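Storing a Small Plush in a Lidded Plastic Container

Applies to: single plush pieces with attached parts such as pompoms, ribbons or loops. Last revised in September by Leonor Carvalho for the Pisumside storage pages.

What you need

A rectangular plastic container with a matching lid
A clean, dry cloth
A soft brush
A paper label

Choosing the container

Measure the plush at its widest point without squeezing it. The inside of the container should exceed that figure by at least 2 cm. A translucent container lets you identify the contents without opening it. Spare space at one end is acceptable; do not fill it with tissue unless the container will be shipped.

Preparing the plush

1. Brush the surface in one direction, including the seams.
2. Check the stitching where each pompom joins the body. Repair any open stitches before storage.
3. If the plush has been washed, let it air dry completely. At room humidity above 70 percent, allow an additional 2 days.

Loading

4. Wipe the inside of the container, then the underside of the lid.
5. Place the container on a flat table with clear space beside it for the lid.
6. Lower the plush in with its widest side down. Do not press it into the corners.
7. Move pompoms and cords inside the walls, below the rim. A strand caught under the lid will hold one side open and may tear when the lid is removed.

Closing

8. Hold the lid by its edge with the flat top facing up. Line up the long sides with the container before lowering it.
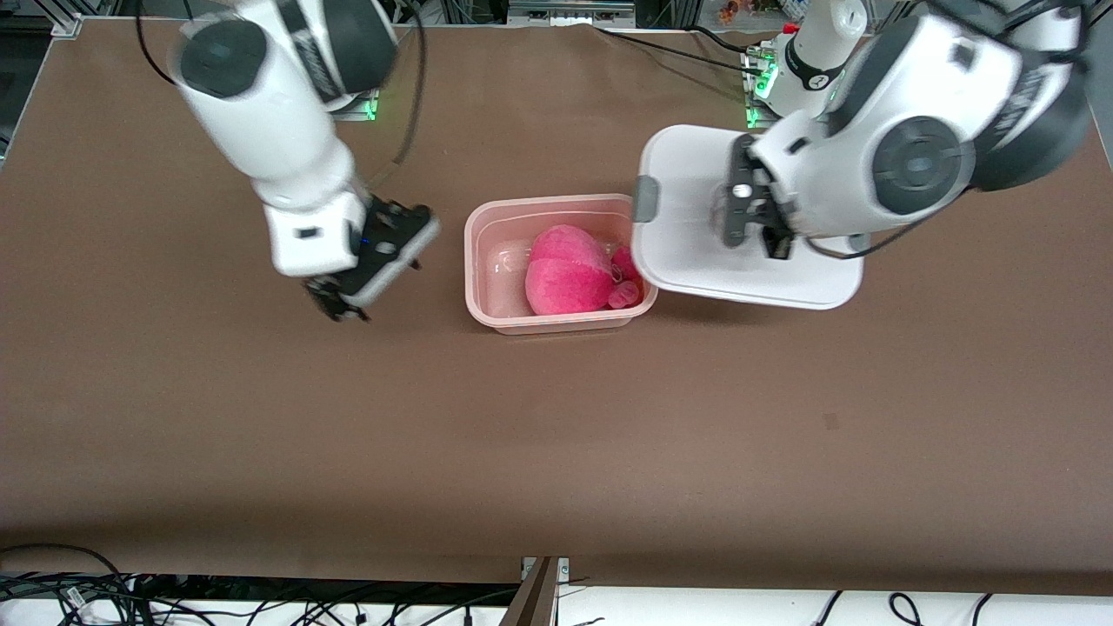
9. Press the corners down in diagonal pairs, then run a thumb along each side. If the lid rocks, lift it off and repeat step 7.
10. Attach the label to a short side. Keep stacked weight under 400 g per lid.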